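**FOR IMMEDIATE RELEASE**

Mar 7, 2019

# Bustumwood releases revised wooden letter and number block range for early learning centres, libraries and home use

Bustumwood today announced the general release of its revised letter and number block range, to be sold under the Nuvumitz name. The range replaces the company's earlier painted blocks, which will remain available from existing stockists until inventory is exhausted. Orders from schools, childcare centres, libraries and retailers are open now through the Bustumwood trade desk at Ham.

The revision covers timber selection, moisture conditioning, edge finishing, face colouring, character printing and packing. Block dimensions are unchanged, and blocks from the new range can be mixed with those already held by a centre.

## Construction

Each Nuvumitz block is cut from solid timber. No veneer, particleboard or filler is used. Stock is kiln-dried, rested on site at Purnthorpe and checked for moisture content before it is docked to length. Boards with through-knots, resin pockets or end checks are graded out at this stage and diverted to other product lines.

Blocks are cut oversize, then planed to final dimension on all sides. Edges and corners are radiused in a separate operation. In the earlier range, edges were eased by tumbling alone, which produced a variable radius depending on the density of the individual piece. The new process gives a consistent edge across the batch and leaves the printed faces flat, so that blocks sit square when stacked.

The sides are left as natural wood, with a clear water-based sealer. Customers should expect visible differences in grain and tone between blocks. These differences are a property of the material and are not treated as a defect under the product warranty.

## Colour and characters

Coloured faces are supplied in green, yellow, blue and red. Colour is applied as a thin water-based coating in two passes, with a light denib between passes. The characters are then printed in a pale tone over the coloured ground and sealed with the same clear finish used on the sides.

Pale characters were selected following a comparison of light-on-colour and dark-on-colour printing. Dark characters read well on yellow but lost definition on blue and on green under warm indoor lighting. A single pale tone was adopted across all four colours to simplify production and to allow replacement blocks to be matched to any set.

Letters are upper case. Numerals and a small group of symbols are printed in the same stroke weight and at the same height as the letters. The typeface was redrawn for the range, with wider openings in the C, G and S and a clear difference between the letter O and the numeral zero. The numeral one carries a foot and a flag so it is not mistaken for the letter I.

Colour is not tied to character type. A letter may appear on any of the four colours, and the same applies to numerals and symbols. Educators who reviewed pre-production sets asked for this arrangement, as it permits sorting by colour and sorting by character to be run as separate activities with the same blocks. 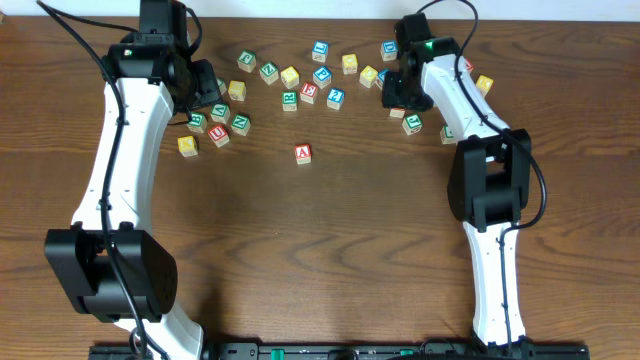

Set composition has been revised on the same basis. The earlier range was sold in fixed alphabet sets holding one of each letter, which limited the words that could be assembled. Nuvumitz sets carry additional vowels and additional copies of the more common consonants. Numeral sets include duplicates to allow two-digit and three-digit numbers to be laid out with repeated figures, together with symbols for simple addition and subtraction.

Single blocks can be ordered as spares. Centres that lose a block no longer need to purchase a complete set to replace it.

## Durability and finish testing

Before release, Bustumwood carried out an internal program of wear testing at Purnthorpe. A total of 1142 blocks drawn from regular production were assessed. Of these, 889 were allocated to abrasion and impact work and the remainder to cleaning, humidity and adhesion work.

Abrasion samples were subjected to 3000 cycles against a timber test surface under a fixed load. The acceptance limit was set at no exposure of bare timber within the outline of the character. Wear at the perimeter of the coloured face was recorded but was not a cause for rejection. Impact samples were dropped onto a hard floor in random orientation and examined for splitting, corner loss and lifting of the coating.

Two changes were made as a result. The coating was pulled back slightly from the radiused edge, where it had been found to chip, and the drying interval between the colour coat and the printed character was lengthened. Both changes were carried into the released product.

Cleaning samples were wiped with a damp cloth and mild detergent, then air-dried. The finish tolerated repeated cleaning of this kind. Samples that were soaked showed raised grain on the uncoated sides and some movement in dimension. The blocks are accordingly not suitable for immersion or for dishwashers.

## Recommended use

The blocks are intended for tabletop and floor use. A level wooden, laminate or low-pile carpet surface is suitable. On hard tabletops with a glossy finish, a felt or cork mat may be used to reduce noise.

Bustumwood has prepared an activity sheet for each set. The sheets cover:

- sorting by face colour
- matching characters to a printed card
- placing numerals in order
- laying out short words in a row
- copying a colour pattern
- returning blocks to the tray at the end of a session

Each activity is written for a small group at a single table and can be completed without specialized equipment. Sheets are supplied as single-sided prints and may be photocopied by the purchasing centre for its own use.

For open-ended play, the blocks can simply be tipped out and spread over the table. The activity sheets recommend leaving clear space at the near side of the table so that a row or pattern can be built there without disturbing the unsorted blocks.

## Storage and care

Sets are packed in a lidded wooden tray with a lift-out divider. The tray is sized to hold the blocks in a single layer, character side up, which allows a missing block to be identified at a glance. The lid slides in a groove and has no metal hardware.

Care instructions are as follows:

1. Wipe with a cloth dampened in warm water and mild detergent.
2. Wipe again with plain water and dry immediately with a towel.
3. Stand blocks apart until completely dry before returning them to the tray.
4. Store away from heaters, direct sun and exterior walls subject to condensation.
5. Inspect periodically and withdraw any block that is split or splintered.

Light surface marks on the natural wood sides can be removed with fine abrasive paper, working along the grain. Coloured faces should not be sanded. Alcohol-based sprays will dull the clear coat over time and are not recommended for routine cleaning.

## Availability

The first production run comprises 2000 sets. Letter, numeral and combined sets are available for immediate order. Shipments to trade accounts will leave the Ham warehouse in the order in which they are received. A second run is scheduled for August and will include a large-format set for floor use, on which details will be released separately.

Existing trade customers will find the new product codes in the current order form. Codes for the earlier painted blocks remain valid until stock is cleared, after which orders placed against them will be converted to the nearest Nuvumitz equivalent with the customer's approval. Backorders already held for painted blocks will be filled from remaining stock first.

Sample packs are available to centres and libraries on request. Each pack contains one block in each of the four colours, a copy of the care instructions and an order form. Sample blocks are taken from regular production and need not be returned.

## Warranty

Nuvumitz blocks and trays are warranted against defects in material and workmanship under normal indoor use. The warranty covers splitting not caused by impact, delamination of the coating and failure of the tray joints. It does not cover fading from direct sunlight, damage from soaking, or variation in grain and natural colour. Claims should be made through the original point of purchase, with the batch code stamped on the underside of the tray.

## About Bustumwood

Bustumwood manufactures small wooden goods for educational and household use. Timber preparation, machining and finishing are carried out at Purnthorpe. Sales, warehousing and customer service are located at Ham.

**Media and trade enquiries:** Bustumwood Trade Desk, Ham

**Product samples and set contents lists:** available from the trade desk on request

— ENDS —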